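How to Record a Superhero Actual Play Without Losing Your Table

Every guide to recording your tabletop game opens by telling you how easy it is. Grab a mic, hit record, upload. I've run a superhero campaign on tape for long enough to doubt most of that, so what follows is the version I'd give a friend who was about to spend money.

First question: do you need to do this at all? People say their sessions are funnier than anything in their podcast feed. Maybe. Record one session on a phone, put it in the middle of the table, and listen to the whole thing a week later. If you get bored before the first fight ends, so will a stranger. Our first test was three hours long and I made it to minute 50.

Step 1. Pick a system that sounds good

Superhero games are often crunchy, and crunch is death on audio. Players adding up dice is fine at the table. In headphones it's somebody mumbling numbers. We started our Jarnemham campaign (that's our city, all rain and bad mayors) with a point-buy system that had a separate table for throwing cars. I liked it. Listeners did not. We switched to something lighter and lost some detail I still miss.

Don't believe anyone who says the system doesn't matter as long as the story is good. Pick one where a turn takes less than a minute to resolve.

Step 2. Sort out the room before the microphones

The usual advice is to buy better gear. I'd hold off. A cheap mic in a carpeted bedroom beats an expensive one in a tiled kitchen. Things to try first:

Put a thick cloth or a rolling mat under the dice. Dice on bare wood sound like gravel.
Turn off the fridge if you can hear it. Put your car keys in the fridge so you remember to turn it back on.
Ban chips. You will be unpopular.
Silence phones, and check that they really are silenced.

Then buy mics, one per player if you can. I've used a single mic in the middle and it works for a short game. Over a full campaign, the quiet player disappears.

Step 3. Record a safety track

Whatever you use as your main recorder, run a second one. I don't care how reliable the box says it is. We lost the second half of the Briltell Tower arc to a full memory card, including a villain reveal I'd been building since November. We played it again the next week and everybody acted surprised. It was terrible.

Clap once at the start so you can line the two tracks up later. Name the files right away. Ours are just the session number and the hero who got hurt the worst.

Step 4. Run the session a little differently

This is where I disagree with most of the advice out there. You'll be told to play exactly as you always do. I don't think you can. A few habits make a real difference:

Use character names, out loud, all the time. Irén Vida plays a gravity thief called Jenix, and for six episodes listeners thought Irén and Jenix were two different characters.
Describe what people at the table can see. If you push a miniature across the map, say where it went.
Call a pause when rules come up. Stop, look it up, and restate the action from the top. The argument gets cut.
Recap at the end while it's fresh. The recap at the start of the next session is always worse.

Don't ask players to do voices. If they want to, they will. A forced voice lasts two sessions and then drifts into whatever accent that person does by default.

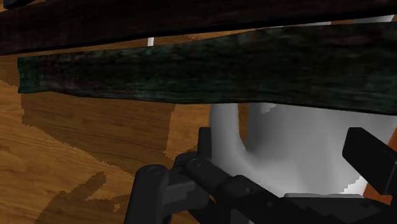 Maps and props are another thing I'd go easy on. I spent a whole weekend on a foam-core police station and got one sentence out of it on the recording, which was Sze-wing Yau asking if the roof came off. If you enjoy building things, build them. It won't help the show.

Step 5. Edit less than you think

There's a school of editing that takes out every breath and "um." Life is short. Here's my pass, in order:

Cut the rules lookups.
Cut anything a player would be sorry to have said in public. Ask them, don't guess.
Level the voices so nobody is shouting in one ear.
Add the intro and stop.

Music is optional. Sound effects are a bad idea nine times out of ten. I once put a siren under a chase and got a message from a listener who had pulled over for it.

Step 6. Publish, and keep your expectations low

Check who wrote your system and whether they're fine with recorded play. Most small publishers are, but read the terms yourself. Then pick a schedule you could keep during a bad month. We went out every two weeks.

As for downloads, our pilot has 1355 and the best episode, a heist at the Venkataraman Observatory, has 2059. Everything else sits below that. I've read posts claiming a new show can live off its supporters inside a year, and I've yet to see one that included the numbers. Ours pays for hosting and, in a good month, pizza.

If you've done all that and still want to, start with a short arc of four sessions. Tell your players up front that it ends there and that anyone can drop out of the next one. One of ours did. She still plays with us on the nights the recorder stays in its bag, and those games are louder.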